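4.2 What changed on the floor

The rest of this section is from the second round of interviews at Stullwood (May) plus my own notes from standing around. Section 4.1 has the throughput side, don't repeat it here.

Setup, briefly. Two-arm stations, low, arms coming down from overhead, objects sorted between shallow dishes. The people who used to sort by hand now mostly do three things: reset the objects, watch the arms, write up what went wrong. Job title didn't change. Pay band didn't either, which came up in every interview whether we asked or not.

Resetting is the big one. Under the old arrangement a sorter finished a tray and it was gone. Now the same objects go out, get moved, come back, go out again. Siwan Mathias called it "setting the table for somebody who never sits down." Several people said their knees hurt more than before. Stations are at floor level and the old benches were not. We did not plan to ask about posture and the first-round questionaire has nothing on it, so no before/after comparison is possible. A gap.

Watching is harder to describe. Staff are told to stay within reach of the stop button but are also given other work, usually at a bench. So attention gets split. Ffion James said she listens more than she looks -- the motors have a sound when a grasp is going badly and she turns her head for that. Two other operators described the same thing in different words. None of it is in the training material. Supervisors we asked had not heard of it.

Logging. The stoppage log for the study period holds 1619 entries. Most are one line. The free text box takes up to 2000 characters and hardly anyone uses more than a few words of it, end of shift especially. Categories come from Hopkin, the scheduling software, and don't fit the work well. "Operator intervention" covers nudging a dish over and also shutting down the whole station. Meinir Ruddock keeps her own notebook with seven categories of her own and the day shift has started copying them. We think her list is the better instrument and used it for coding in section 5.

On talk between workers: less of it, at first. The sorting tables had people facing each other. Stations are spread out across one open room, and the early interviews are full of complaints about that. By the second round some of this had come back, mainly because people walk over to help with a bad reset. Walking over is not counted as work in Hopkin. It should be.

Skill. Opinions were split and we don't want to smooth that over. Three interviewees felt they had lost something, speed mostly, a feel for the objects. Others liked being asked why a grasp failed and having the answer used. Management's phrase for the new role is "partner", nobody on the floor used it in our hearing.

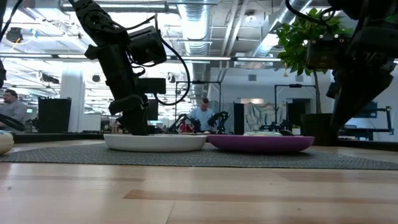
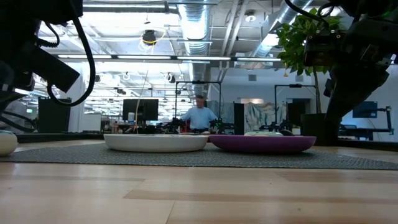
Figure 2. The floor-level station, white dish and purple dish side by side on the gray mat, with the benches behind it.

Sioned Pritchard and Nia Prothero
Work and Automation Group, Ando
Correspondence to first author

4.3 Hand-over between shifts

Shorter section, less data. Hand-over used to be a few words at the table. Now the outgoing operator has to pass on the state of the station: which objects are out, which arm has been slow, whether anything was taped or moved. Hopkin has a field for this. It was left blank on most of the shifts we sat in on and the real hand-over happened by the coat hooks, talking. When the incoming person was late there was no hand-over at all, and the first hour's log entries show it.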